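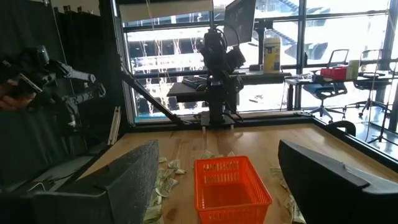 **Has anyone taken a group to the Nendumau open day? What should I expect?**

Posted by Kanokwan Wannasri, February 28, 2020

I help run an after-school tech club and we have a spot at the Nendumau robotics open day in March. The confirmation email says we get a tour and then a demonstration of a two-armed robot sorting crumpled paper money into a basket. That is all it says.

I have been to demonstrations before where the visitors stood behind a rope and watched a video. Before I ask parents to sign forms and give up most of a day, I would like to know a few things. Is the robot running live? Can the kids get close enough to see the grippers? Does the robot do the job alone or is a person guiding it? And is there anywhere to eat lunch? We are coming by bus from Binus, so we can't easily go out and come back.

Our kids are mostly 12 and 13. A couple of them have built small arms from kits, and they will ask hard questions.

---

**Nurhan Yüksel**

I went last year with a school group, so some of this may have changed.

The money demonstration was live. The basket is an open plastic one, the kind you would keep on a shelf, and the bills are put out on the table in loose heaps on either side of it. The robot has to pinch a bill, lift it and let go over the basket. It sounds simple, but a crumpled bill has no fixed shape, so the fingers meet something different on every try. When I was there it dropped a fair number. The staff left them where they fell and kept going, and my students liked that part best.

The fingers are wide pads covered in dark gray fabric. Ask the staff why they use fabric, they gave us a good answer about grip on thin paper and then passed a spare pad around the group.

On whether it works alone: we saw both. For the first part a staff member moved a arm by hand to show how the joints bend, and after that the robot ran by itself. Ask which one you are watching, because it isn't always announced.

They let four visitors stand at the table at a time. The rest wait further back, and with a big group the wait gets long. I would split your club before you arrive and give the second half something to do. There is also a small camera at the gripper, and if you ask they will put its view on a screen, so the ones at the back can follow along.

Other notes:

- The room has large windows and gets very bright. Sit the kids with their backs to the glass for the talk.
- Loose sleeves and lanyards have to be tucked in before anyone goes near the table.
- Lunch is in the Fuditz hall across the courtyard. You can bring your own food – nobody checked.
- The talk is 3 parts and the middle one is slow for that age group.

---

**vasic_fan_464**

its fine, we went. go early. the Vasić bus stops right outside so you don't need to walk from the station

---

**Kanokwan Wannasri**

Thank you both. I'll split the club into two groups and write to them about the gripper camera. Nurhan, do you remember if the kids were allowed to crumple the bills themselves? One of mine has already asked.

---

**Nurhan Yüksel**

Yes, at the end. They had a stack of play bills marked 1,000 for visitors to fold up and put on the table. Ask at the start of the session so they leave time for it.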